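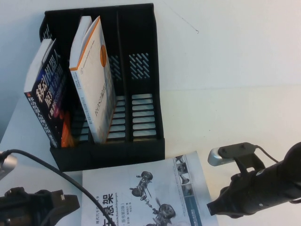 The province of Estenport is sending every adult resident a check this June, and I have spent two evenings trying to work out where the money comes from. The short version is port fees. The long version is a budget supplement that reads like it was translated twice by people who disliked each other. My filing system for this sort of thing is a black plastic organizer with three compartments, two of which have a book leaning in them, so the supplement can go in the one that's left. I have put it in "things the finance office hopes you skim."

The amount is 2000 per person, same for everybody. You get it if you own a shipping line and you get it if you gut fish for one. The governor's people call this "sharing the harvest." The harvest was mostly container traffic that got rerouted here when Skoreck had its dock strike, so what we are sharing is somebody else's bad winter.

Noboru Fujimoto, who runs the finance office, told the assembly the surplus is "structural." I went looking for the structure. There's a one-time settlement from Kuroda, the crane operator, over back rent. There's a land sale. There's a line called "other receipts" that is bigger than the land sale.

To be fair to Fujimoto, the regular tax take did go up too. Sales tax was strong in every quarter. People bought stuff. Prices also rose, which helps when you tax prices, and I notice that part didn't make the slides.

We have done this before, by the way. In 1997 the province mailed everyone a rebate out of the first big port year, and the next year raised the water rates. My mother still calls it "the loan." She cashed it the same day, mind you.

Yasuo Shimada, from the opposition bench, wants the money kept for the harbor wall instead. Good argument, sensible numbers, delivered to a chamber where half the members were looking at their phones. He has been making the harbor wall speech so long that the wall in it has gotten older.

He also voted for the checks. I asked his office about that and got back a very nice paragraph on the harbor wall.

Now the practical bit, which is what most of you are in my mentions for. If you're registered for direct deposit with the tax office you don't need to do anything. If you're not, there's a form. The form is 2 pages and asks for your address 3 times. I assume they're checking for consistency.

Ľubica Tichý at the Vonen credit union says they're opening the counter at 8 in the morning the first week so people can cash the paper ones. She would like you to know that no, they cannot advance it to you now, and yes, you are the ninth person to ask today.

What will it do for growth? Tetsuya Koyama, the only economist here who returns my calls, expects a small bump in the summer and then not much. Most of it will go on car repairs and old bills, he thinks. Dull, useful things. I've heard worse plans for public money — usually with a ribbon cutting.

Mine is going on the boiler. I'll post the assembly's vote on next year's port fees when they hold it. It was on the agenda for this month, and then it wasn't.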